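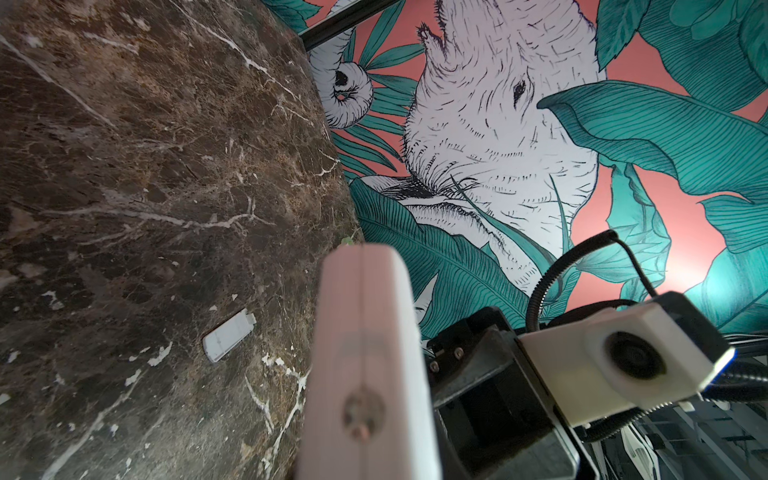
Utham Tabletop Vacuum Sealer: Four Months In

Posted 28 Feb 2021 by Siham Hajji

I make pickled lemons, olives and spiced nuts in a rented kitchen unit, and up to last fall everything went out in twist-tie bags. It looked homemade in the wrong way. So I bought the Utham chamber sealer, the smaller of the two they sell, and I've been running it nearly every working day. I love this machine. I'll try to be fair about it anyway.

The chamber style matters if you pack anything wet. With my old suction sealer the brine would climb up the bag and get into the seal, and I'd lose one bag out of every few. In the Utham the whole bag sits inside under the lid, so the liquid mostly stays where it belongs. Olives in brine, lemons in juice, even a very runny harissa – all fine, as long as you don't fill past two thirds.

Running it

You get three settings: vacuum time, seal time and cooling time. I spent a whole afternoon wasting bags to find mine. For thick pouches with olives I use 19 seconds of vacuum, and for nuts I drop that to 16 because longer than that pulls the bag so tight the pecans crack. The book that comes with it has a table of starting points, and half of them were too high for me. Write your own on a card and tape it inside the cupboard door.

The lid is clear and comes down by itself once you press and let go. The seal bar lifts out for cleaning with no tools (hooray!) and the Teflon strip on top of it is held down with its own sticky backing. I've changed mine once so far. A pack of spares came in the box, which was a nice surprise.

Noise is OK. It's a low hum and then a big hiss when the air goes back in. My dog hates the hiss. You can still hold a phone call next to it if you're patient.

What I packed in one long day

In the rush before the holidays I did 66 pouches of mixed nuts in a row, stopping only to refill the scoop. The bar got hot toward the end and a few seals came out a bit wavy, so I turned the seal time down a notch and carried on. I'd call that very good going for a tabletop machine!

Things I'd change

It is heavy. Really heavy. Pick the spot where it will live before you unpack it, and get a second person for the lift. The power cord is short too, and it comes out on the left, which was the wrong side for my outlet. The buttons are flat and a little slippery with oily fingers. And the oil window on the pump is at the back, so checking the level means crouching with a flashlight. Oil change is due in May for me, and I'll add a note then on how messy it gets.

Bags

I tried two makes. The Morsy pouches are thicker and feel lovely, and the tear notch works every time. The Adance ones are cheaper by the case and perfectly good for dry goods, but I had a couple of pinholes with whole almonds. I buy Adance for ground spices and Morsy for everything else.

I paid $900 with delivery and one case of pouches thrown in. For me it was money well spent, and the lemons look like something from a real shop now.

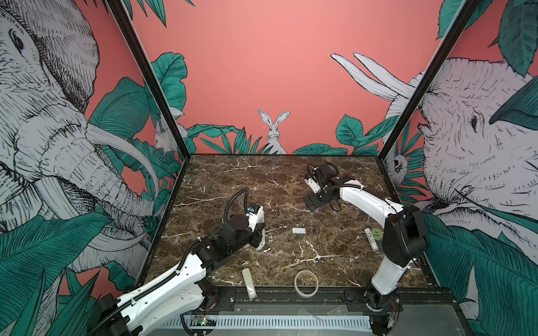

Nesma Hamdy: Thanks for the bit about brine, I've been going back and forth on this one for weeks. Does the lid still come down fully with a tall pouch of lemons, or do you have to lay them flat? I pack whole ones and they're pretty lumpy.

Siham Hajji: Flat, always! Whole lemons fit if you keep them in a single layer, and I take out the filler plate underneath so the bag sits lower. Just keep the open end up on the bar.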